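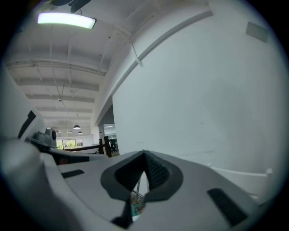
Niamh Tully had asked that the report begin with the question of borrowing periods, on the grounds that it was the matter most members raised before the visit and the one on which Larnano could learn the most from its neighbours. Her request has been followed, and the remaining observations are set out after it.

Report on the visit to the Kavanagh Library of Things
Prepared for the Larnano Community Library Network
05/06/2025

Borrowing periods
Kavanagh lends most household and garden items for 14 days, with one renewal where no other member is waiting. Larnano's present period is 6 days, a figure adopted in February when the collection was small and demand for the carpet cleaner was high. Staff at Kavanagh reported that their longer period had reduced late returns, as members were able to finish a job over two weekends. Party and camping goods are treated separately and are booked for fixed dates in the manner of a hall hire.

Deirdre Tierney noted that a longer period would leave our more popular items out of the building for much of spring. Kavanagh's answer to the same difficulty has been to buy a second unit of any item with a standing queue and to sell the older one when interest falls away. Larnano has no budget line for duplicates at present.

Arrival and general arrangement
The party was received at the side entrance on Plemis Street, the front doors being reserved for book borrowers until mid-morning. The collection occupies the former local history annexe. Shelving is arranged by activity (cooking, sewing, repairs, gardening, celebrations) and each bay carries a coloured card matching the label on the item. Members may browse freely. Items above a certain weight are kept at floor level near the door, and a trolley is available on request.

The sewing bay was of particular interest. Machines are stored with their foot controls, bobbins and instruction booklets in a single lidded tub, and a laminated contents list is fixed inside each lid. Larnano has lost several foot controls through the practice of shelving them separately. It would cost very little to change this.

Catalogue and bookings
Kavanagh uses the Hestent booking system, which sits beside the main library catalogue and does not share its member records. Members must therefore register twice. Staff were candid that this causes complaints at the desk, chiefly from older borrowers who expect their existing card to be enough. The system does handle reservations well, and its reminder messages can be reworded locally. We were shown the text of the overdue notice, which is courteous and a good deal shorter than our own.

A demonstration of the returns process followed. Each item is checked against its contents list in the presence of the member, cleaned if necessary, and set aside on a quarantine shelf until electrical testing has been confirmed. The check is meant to take 10 minutes. On busy Saturdays it is sometimes deferred until closing, and disputes over missing parts nearly always arise from those days.

Fees and replacement
Membership is free to residents of the municipality. Kavanagh charges no daily fee, but asks for the replacement cost of any part not returned, according to a printed schedule kept at the counter. The schedule is reviewed each February. Cake tins are exempt, having been donated in quantity, and are in practice lent on trust.

Hospitality and access
Morning tea was provided in the reading room. Parking behind the building is limited and the ramp from the car park is steeper than would be ideal for anyone returning a heavy item. The annexe itself is level throughout, with good light and wide aisles. Public toilets are located in the main library.

Matters for the Network to consider
It is suggested that Larnano trial a 14-day loan for garden and repair items only, leaving the remainder of the collection at its current period. The lidded tub and contents list should be adopted for sewing machines without waiting for the trial. No recommendation is made on Hestent until the question of double registration has been put to the supplier in writing.

A return visit by Kavanagh staff has been offered for later in the year. Members wishing to attend should leave their names at the Larnano desk.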